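Support > Podcast hosting > Resolved tickets > Feed and audio

Last updated: 2022-02-14

Ticket 815: Music review episodes truncated and duplicated after feed migration

Reported by: Noémie Tanguy, producer, Millham
Assigned to: Gergely Szilágyi, Nalen hosting support
Status: Resolved

Summary

The Millham show (weekly hip-hop album reviews and interviews) moved its feed from Alovport to Nalen. After the move, listeners on two apps reported that the interview with the rapper Erdem stopped partway through the second album review. The same listeners saw 26 older episodes listed twice. Playback from the Nalen web player was normal.

Environment

- Source feed: Alovport, RSS 2.0, 113 episodes
- Destination feed: Nalen, same episode count after import
- Audio: MP3, constant bit rate, stereo, chapters in ID3 tags
- Redirect: 301 from old feed to new, set by the customer 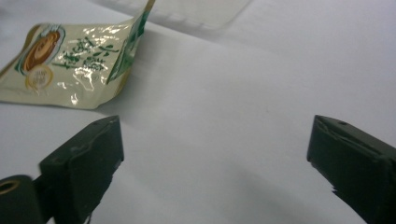

Initial checks

Downloaded the Erdem episode directly from the Nalen media server. File plays to the end. Duration in the player matches the duration in the feed. Checksum matches the file the customer exported from her editor.

Downloaded the same episode through the old Alovport enclosure URL. File is shorter and ends in the middle of a sentence. This is an earlier upload that was replaced before release - Alovport kept it in cache under the original URL.

Compared both feeds. The new feed had the right enclosure URL. The affected apps were still requesting the old one.

Duplicate episodes

The 26 duplicated entries all have a GUID that differs between the two feeds. On Alovport these episodes used the page address as GUID. When the customer changed the show's domain in July, the page addresses changed and the GUIDs changed with them. The import tool read the current values, but the apps had stored the earlier ones and treated the imported entries as new.

The other episodes use a fixed string as GUID and were not affected.

Steps taken

1. Asked Apolline Gautier (feeds team) to restore the original GUIDs for the 26 entries from the customer's backup file. Done by script, then checked by hand against the backup.
2. Set isPermaLink to false on the restored entries.
3. Asked the customer to purge the cached audio at Alovport. The first purge request was for the wrong show ID and had no effect. The second cleared the file.
4. Added a new query string to the Erdem enclosure URL so that apps would fetch it again.
5. Validated the feed. One warning left: the show description is over 1,000 characters and some apps will shorten it. Customer prefers to keep the text as is.

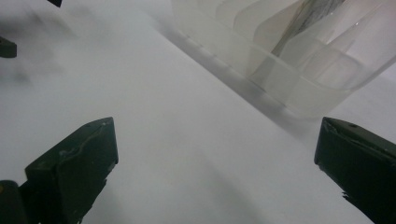 MILLHAM, July - Customer note on the domain change, copied here from the earlier ticket: "New domain is live. Old episode pages forward to the new ones. Artwork and album review pages checked. We did not change anything in the feed settings." The note was filed by Baptiste Ferrand and closed without action. The GUID field was set to follow the page address at that time, so the feed did change even though no setting was edited.

Verification

Refreshed the show on both reported apps with a new account and with an existing subscription. New account: no duplicates, full audio. Existing subscription: duplicates cleared after the next feed refresh. One app kept the short Erdem file in local downloads until it was deleted and downloaded again.

Jacqueline Barbier (Millham) repeated the test on her own phone and confirmed the second review now plays through to the outro.

Open items

- Download counts for the duplicated episodes are split between old and new entries. Merge requested, no date set.
- Import tool should warn when GUIDs match page addresses. Passed to the feeds team.
- Customer to leave the 301 redirect in place.

We use cookies to keep you signed in and to measure page visits. By continuing to use this site you accept our cookie policy.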